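Parkomine Drawer Liner, gray felt, 11-inch roll
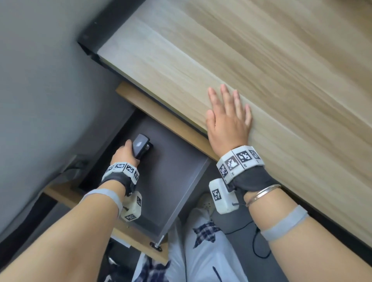

Desk with the drawer pulled out.

We stock this liner with some reluctance. The maker says it "silences any drawer." It won't. If your runners squeak, the noise is in the runners, and a drop of oil costs less than felt. What the liner does do is stop pens rolling to the back, and it cuts clean with kitchen scissors.

The old packaging claimed 1,000 openings without wear. We asked Parkomine how they tested that and are still waiting.

Adhesive back: weak. Use tacks on bare wood.
Color: gray only
Roll length: 100 inches
Returns: uncut rolls only

Checked by Muireann Nic Aodha, 18 June 2021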